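Planning a Hand-Held Gripper Kit for Laundry and Clothing Tasks: Your Questions

Updated 2018-11-16

We run Skasby, a small shared pool of hand-held grippers for home chore recording. We get a lot of mail from people putting together their first budget, and we love getting it! These are the questions that come up most. Prices are what we paid ourselves, in US dollars, before shipping.

What should I buy first?

One complete gripper with a camera, and a box of old clothes. Really, start there. You will learn more about what you need from an afternoon of picking up shirts than from a month with a spreadsheet. Our first was a Greltmont hand unit, and it's still in the rotation (scratched, but going strong).

How much should I plan to spend?

Our first full setup came to 2,492 dollars. That covered the gripper units, cameras, cables, storage and a bag of spare parts. The cameras were the biggest line by a long way. If you already own a decent laptop you can leave that off, as we did.

Do I need one gripper or two?

You can do plenty with one: picking, dropping, sorting into piles, pulling a sleeve straight. Folding and rolling are where a second one earns its money, and it's also where the work gets really fun. Two people can each take a unit, or one person can run both once they have the knack of it. If you can't afford a pair right away, buy one and make sure the same model will still be on sale in May or whenever your next money comes in. Mixing models is possible, but you'll keep two sets of spares.

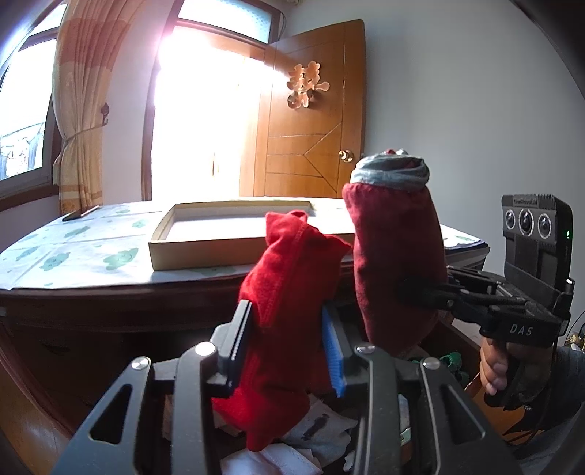
Which camera mount is best for close work with cloth?

Try before you pay, if you can. A mount that looks great on a bare table may bump the fabric when you come in low. We have had good luck with the Tralen bracket, which tilts far enough to keep both jaw tips in view. Ask the seller whether the screws come with it. Ours didn't, and we lost a week waiting for them.

What about cables?

Buy longer ones than you think, and buy two extra. A cable that pulls on your wrist changes how you move, and you'll see it in the recordings. Strain relief clips cost next to nothing and we put one on every unit.

Are cheap jaw pads okay?

For boxes and cups, sure. For cloth, spend a little more. Smooth pads let thin cotton slide right out, while ribbed ones take hold of a single layer pretty well. We get our replacements from Procházka in packs, and we paid 200 dollars for enough to carry us through our first year with lots left over. Write the date on the pad holder when you change a set. You'll thank yourself when you make the next budget.

Do I have to buy special test clothing?

No, and please don't! New shirts straight out of the package all behave alike. You want stretched cuffs, limp knits, things that have been through the wash a hundred times. Ask friends, check thrift stores, raid your own drawers. We budget zero for clothing and a little for detergent.
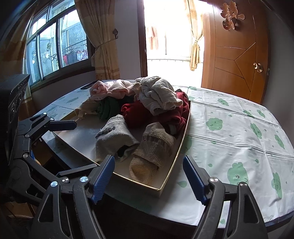 Containers deserve a line in your plan too, even if it's a small one. People price out tall plastic hampers and then find that the jaws and camera won't fit inside together. Low sides are so much easier to begin with. A cardboard box lid is plenty for a small mixed heap, socks at the front and a dark red knit behind them, and you can come at it from nearly any angle. Save the deep bins for your second order, when everyone's hands are steadier. The same goes for table covers: a printed plastic one costs a few dollars and gives you a different background for the next round of recordings.

Should I rent instead?

If your project is shorter than three months, take a good look at renting. We set our own limit at 700 dollars: once the rental total for a job goes past that, we buy. Your number may well be different. Remember that most rental shops charge for worn pads, so ask about that up front.

How much should I set aside for repairs?

We keep a tenth of the purchase price in reserve each year. Most of it goes to pads, pivot hardware and the occasional cable. Cameras have held up very well for us, knock on wood.

How much storage will the recordings need?

More than the gear list on most sites suggests. Record one hour with your real settings, look at the file sizes, and multiply by the hours you hope to collect. Then double it so you have a backup. Drives are an easy thing to add later, so buy for the first two months and see how it goes.

Can you look over my list before I order?

Yes, gladly! Send it through the contact form with your task list and the size of your table. We usually write back within a week.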